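Grurkavport Opens Registration for Regional Cyber Incident Exercise 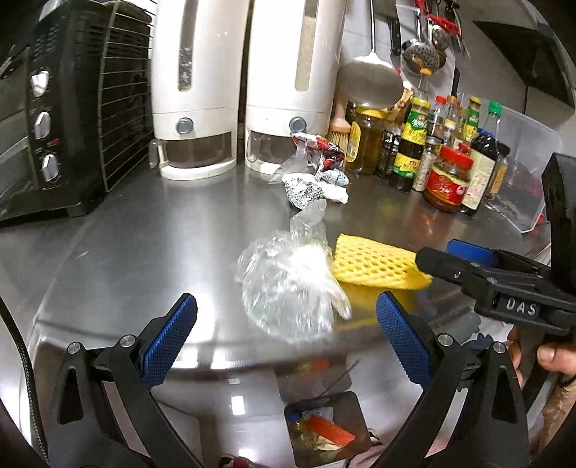
SECURITY AND RESILIENCE

Registration is now open for the July cyber incident exercise, hosted by the Grurkavport Center for Network Policy. The exercise is intended for staff of water utilities, county offices and small hospitals who would be asked to make decisions during an attack on shared systems. Technical experience is not required.

Participants will work through 3 linked situations, beginning with a stolen supplier password and ending with the loss of a billing network. Prendard will provide the closed test network, and legal questions will be handled by the firm of Ekinci Mitov. No live systems will be connected at any point.

Dinesh Shukla, who directs the exercise, noted that last year's reports showed long delays between the first warning and the first telephone call to a partner agency. "Most teams knew what had happened," he said. "They did not know whom they were permitted to tell."

The center has 200 places available, and 300 requests were received last year - early registration is advised. Each organization may send up to four people. Check-in opens at 8:30 a.m. at the east entrance, and participants should bring a current copy of their agency's contact list.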